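Ticket 1991: Tea box, packets won't sort or stay in slots
Opened by: Elmarie Lekota
Assigned to: Bheki Botha
Status: Open

Problem as reported: the wooden tea box from Kusby goes back to the kitchen with the flavours mixed, or with packets left behind on the table. Orange and green are the ones that get swapped. 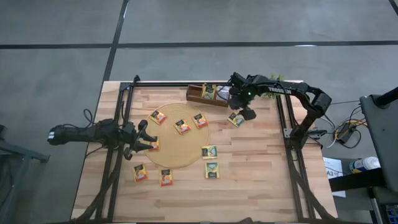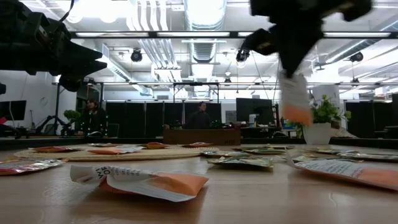
Tea packets out on the wooden table, with the round woven mat.

Page 30

9:40 Bheki: Checked the box. Compartments are sound, no splinters, no glue lifting. A green packet stands upright in its slot without help.

10:15 Bheki: Tried the orange ones. They go in if the bottom is flat. If the lower half is folded over, the packet catches on the divider and leans into the next colour.

10:30 Elmarie: Could we just take the dividers out?

10:50 Bheki: Would leave them. Flatten each packet on the mat first, then fill all the orange, then all the green. Wipe the mat after, as the weave holds tea dust.

1:30 Lungile Ndlovu: Did it that way at lunch. Orange fine. One green slot still tight, back row.

2:10 Bheki: Sanded the tight slot lightly. Please try again with a full box before I close this. Refills are on the Poneo order, same flavours.

Waiting on: Lungile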